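Loudness and the Reissued Single

The remastered single is usually louder than the record it replaces. I think this is a mistake in most cases, and a mistake that is easy to measure.

My working case is the Molik reissue of Pornthip Somboon's early singles, first pressed by Clanden and now sold again as files and as a box of seven-inch records. I own both sets. I compared them at matched playback level, using the same amplifier and the same pair of speakers.

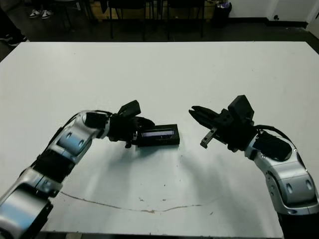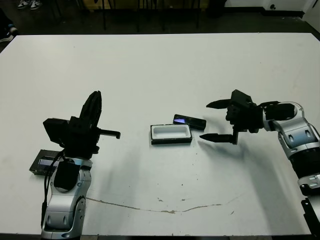 Why does a louder master often sound better on first hearing?

The ear hears more bass and more treble as level rises, so a small increase in volume is taken for an improvement in tone. Once the two versions are set to the same level, the preference tends to shrink or go the other way.

On "Keltelum", the best known of the singles, the original mix leaves a clear gap between the snare and the voice. The drum is short and high, and the vocal sits under it until the chorus. In the reissue a limiter has cut the top of each snare hit and the rest has been brought up to meet it. The voice is now as loud in the verse as in the chorus. The chorus was written to arrive as a change in level, and it no longer does.

The B-side has suffered less. It is a slow song with electric piano, brushed drums and very little above 1000 Hz apart from the breath in the singing. There was not much peak to remove. Hiss from the tape is easier to hear between phrases, which I do not mind.

Jean Morrison, who wrote the sleeve notes, argues that a single from that period must hold its place in a playlist beside new recordings. The point was stronger when players did nothing about level. Many streaming services now turn loud tracks down to a common target by default. A track that has given up its peaks to gain volume has the volume taken back, and the peaks are still missing.

There is a fair case for some work on old tapes. Clicks can be removed, a dull transfer can be corrected, and a channel fault on the Bakhtiari session has been repaired here with care. The stereo image on that song is steadier than on my old copy. None of this needed a limiter.

Molik should offer a flat transfer alongside the loud one, at the same price, and state on the sleeve which is which. The seven-inch records in the box appear to be cut from the loud master too, and I would start with those.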